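Coasters on fast food tables, yes or no?
Forum: Home and Kitchen > Tables and Surfaces

grokano_fan
November 6, 2018
We have a cream table in the break room, the kind with rounded corners, and it gets used for takeout most days. I bought a set of dark red coasters from Biltitz so the cold drinks would stop leaving rings. Half the people at work ignore them. They say a coaster next to a burger tray is silly and the paper liner catches everything anyway. I wipe that table down more than anyone and I disagree. Lunch from a day when one did get used:

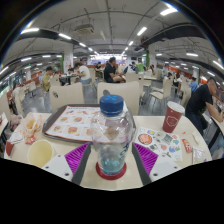 Plastic bottle on the coaster, tray behind it.

So what do you do at home or at work? Coasters for everything, coasters for glasses only, or just wipe up after?

tallpine
Glasses only for me. A plastic bottle with the cap on doesn't spill. It sweats a little if it came out of the fridge, and a napkin takes care of that.

mudroom2
Same as tallpine. I would worry more about that food wrapper on the left. Grease on a light table is worse than water. Put the wrapper on the tray and let the liner do its job. That's what it's for.

grokano_fan
The tray fills up fast when people share it. But ok, fair point on the wrapper.

Nistar_Ned
Disagree with both of you on the water. We had a light colored table from Benavides for 3 years and the rings did not come out. Cost us 400 dollars. Grease came off with dish soap every time. The water marks got under the finish at one end and stayed there. I use coasters for bottles, cups, cans, all of it.

tallpine
What was the finish? If it was real wood with oil on it then sure. A break room table is probably laminate and you could leave a puddle on it overnight.

Nistar_Ned
Painted wood with a clear coat. I don't know what grokano has.

grokano_fan
I don't know either. It was here before I started. The top is smooth and there is no grain showing. There are 2 faint rings near the window end that I can't get out, so something got into it.

mudroom2
Try baking soda and a damp cloth on those, small circles, then rinse. Test a corner first. If that does nothing they are there for good.

quietkettle
What about the paper cup? It doesn't have a coaster. If you are going to have a rule it should cover the cups too. Paper cups go soft on the bottom when people let them sit, and soda is sticky on top of being wet.

grokano_fan
I only put out a few coasters. The rest are in the drawer. I can put out more.

quietkettle
I would. People use what is in reach. We keep ours stacked in the middle of the table next to the napkins and they get used. When they were in a drawer they did not.

tallpine
Or skip the coasters and get a second tray. Drinks on one, food on the other. Carry both to the trash, dump the liners, wipe the trays, and the table stays clean. One less thing to wash.

Nistar_Ned
That works if people carry the trays back. Ours didn't.

grokano_fan
Ours don't always. I'll move the coasters to the middle and try the baking soda on the window end. Will post if the rings come up.

mudroom2
Rinse it well or you get a white film.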